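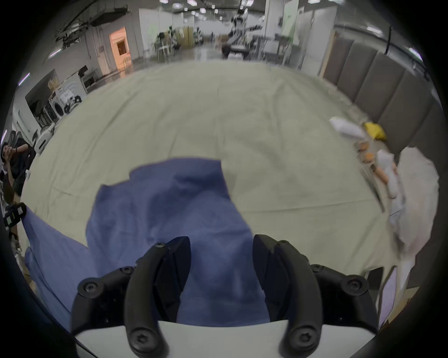
**Hand-held gripper: recorded jaw opening steps by a fixed amount in mid-episode, replay then trips the arm**

The jaw opening channel on one of our two Kultemov hand grippers is unreliable, and I have run out of ideas. The task is garment handling: lift a corner, flatten, fold, release. Recordings go into Hirov and are replayed on a bench arm fitted with the same fingers. Both fingers are driven from one trigger through a linkage. Each turns on the lower pivot where it meets its bracket, held by a round black hex-socket screw, and the opening is measured by a magnet and sensor at the left pivot only. The right side is assumed to mirror it. With the fingers apart and fabric in the gap, the channel looks normal. At some later point in the episode it steps by 2 mm in the closing direction and stays there.

What I know so far:

- The batch was 140 episodes, all recorded on a Tuesday. The step is present in 39 of them.
- Every affected episode comes from the same unit. The other unit was used alongside it and its log is clean.
- The step occurs within a single sample. In the episode I examined most closely it is at sample 2492, just after the fingers closed on a folded hem and the operator pulled sideways.
- The offset sometimes clears itself when the trigger is fully released and sometimes does not.
- Zeroing the channel at the start of an episode works. The first part of each recording agrees with a gauge block.

The consequence on replay is worse than a bad plot. The arm takes the recorded opening as a position command. With the offset present it tries to close past contact, the finger motor stalls, and the joint controller trips on overcurrent. On the last attempt the trip came late enough that the arm had already started its lift, and it stopped holding the garment over the edge of the bench with the motor hot to the touch. I have stopped replaying anything from this unit.

Things I have already done:

- Replaced the sensor cable.
- Swapped the two handles. The fault stayed with the finger assembly and did not move with the handle.
- Reinstalled the Hirov logger. No change.
- Cycled the trigger by hand in air for several minutes. The fault did not appear once.

The last one is what confuses me. In air it is perfect. On cloth it fails. The cloth is soft and weighs almost nothing, so I would not expect it to load the mechanism.

Can a filter remove this in the data, or should I be looking at hardware? I would like to keep the 39 episodes if they can be recovered.

*Samuele D'Amico*

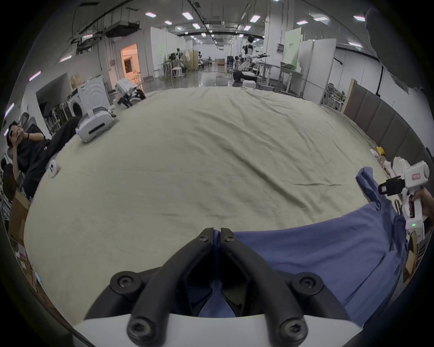 ## benchrat

I would look at tracking first. A big plain sheet gives the camera very little to hold on to apart from a few creases, and once the cloth fills the near view there is even less. When visual tracking slips you get single-sample jumps exactly like the one you have. Put some printed markers at the corners of the sheet and see if it goes away. Also try a median filter with a wide window.

> **Samuele D'Amico:** The pose track is continuous through the step. The opening is a separate channel and does not use the camera. I tried a median filter before posting and it does nothing, since the value does not come back.

> **benchrat:** OK, I read that as a pose jump. Ignore the markers then. Could still be a dropped byte on the serial side?

> **Samuele D'Amico:** A dropped byte would not give the same offset every time, and it would have followed the handle.

## linkage_and_pin

This is mechanical. I maintained a set of these at Grudmont and saw the same signature on two of them.

The reason it never appears in air is that nothing pushes the fingers sideways in air. The linkage only loads the pivot along the direction of travel, and in that direction a slightly loose pivot screw has no effect you can measure. Cloth is light, but that is not the load that matters. Look at how the fingers work on a garment: the tips come almost together with fabric between them while a second gripper is near a raised corner off to one side. Any tension between the two grippers reaches the tips as a lateral force, and the curved finger is a long lever on a short pivot. A modest pull at the tip becomes a considerable tilting moment at the base.

If the left pivot screw has backed off, the finger tilts on it. The magnet sits on the finger side and the sensor sits in the bracket, so the tilt shifts the magnet and the sensor reports a different angle. Your fixed offset is the finger reaching the end of its free play. It is the same each time because the play is the same each time. Whether it clears on release depends on whether the finger drops back square or stays cocked on the bushing, and that fits with what you see.

To confirm it, before you touch any screws:

1. Power the unit and start a log with the trigger fully closed on a gauge block.
2. Hold the white body down on the bench. Push the left fingertip sideways with one finger of your other hand, firmly, then let go.
3. Push it the other way.
4. Repeat on the right fingertip.
5. Compare with the good unit.

On a sound unit the trace should stay flat within noise. If I am right, yours will step when the left tip is pushed and do nothing visible when the right tip is pushed, as the right side has no sensor. Do not take the flat trace on the right as proof that the right pivot is tight. Check that one by feel.

The repair:

1. Remove the battery. Pulling the trigger on a live unit with a finger between the jaws hurts.
2. Take off the small screw at the top of the finger joint, then the lower pivot screw. Keep left and right hardware apart.
3. Inspect the bushing. An oval bore means a new bushing, and tightening will only hide the fault for a while.
4. Clean the old compound out of the thread. On ours it had been applied to the head only and did no work.
5. Refit with medium-strength threadlocker on the thread, a small amount. Keep it off the magnet and out of the bushing.
6. Torque to the value in the Kultemov sheet for your revision. I am leaving the number out on purpose, as it changed between revisions and the wrong one will bind the joint.
7. Draw a paint line across each screw head and bracket. Include the screws at the far ends of the brackets. They do not affect the reading directly, but they loosen from the same vibration.
8. Let it cure overnight, then repeat the side-load test.

After that, a look at the paint lines before each session takes a few seconds.

On the data: do not filter it. A filter cannot tell an offset from a real closing movement of the same size, and there will be real ones in every episode. If the step is clean and you can locate it in each file, you can subtract it from that sample onward, up to the point where it clears. You need an independent reference to do that. The fingertips are in view of the gripper camera the whole time, so compare the pixel distance between the tips before and after the step. If the pixel distance has not changed and the channel has, the step is false and the correction is safe. If there is fabric across the tips and you cannot measure them, drop the episode.

> **Samuele D'Amico:** Side-load test done. The left tip steps in one direction only and the size matches. The right tip shows nothing in the trace but has play I can feel. Both lower pivot screws turned with almost no effort. The left bushing is visibly oval. New ones are coming from Fothergill.

> **linkage_and_pin:** Change both. One worn and one new will give you an asymmetric grip.

> **Samuele D'Amico:** Both ordered. In the data, 31 of the 39 have the tips visible on both sides of the step. I will correct those and discard the rest.

## K. from the second shift

Adding a point on the replay side, as the loose screw is only half of the problem. A recording with a bad opening value should not be able to stall a motor until it trips.

Three settings to look at on the arm:

- **Force or current limit on the finger motor.** Set it well under the trip threshold, so that the finger stops pushing on contact and holds. The overcurrent trip is a last resort and should not be doing the work of a grip limit.
- **Following error.** If the commanded opening and the measured opening differ for longer than a short time, halt the whole arm and not only the finger. You describe the lift starting with the finger already stalled. That tells me the two are not tied together in your setup.
- **Range check at load time.** Reject any file in which the opening goes below the mechanical closed position. A false closing offset will often push it under zero when the jaws are fully shut, so this finds a good share of bad files before anything moves. It will not find all of them. With thick fabric in the jaws the value can stay positive even with the offset in it.

When you start replaying again, run the first files at reduced speed with no garment in the jaws and the stop button in someone's hand. Let the motor cool fully and check the winding resistance against a spare before you trust it. Repeated stalls can damage the insulation and leave a motor that tests fine cold.

> **Samuele D'Amico:** The following error limit was set per joint with no link to the arm stop. Changed. The range check flagged 22 files, all of them within the 39.

> **benchrat:** Does the range check run on the good unit's files too? Worth doing once for a baseline.

> **Samuele D'Amico:** Ran it. No flags.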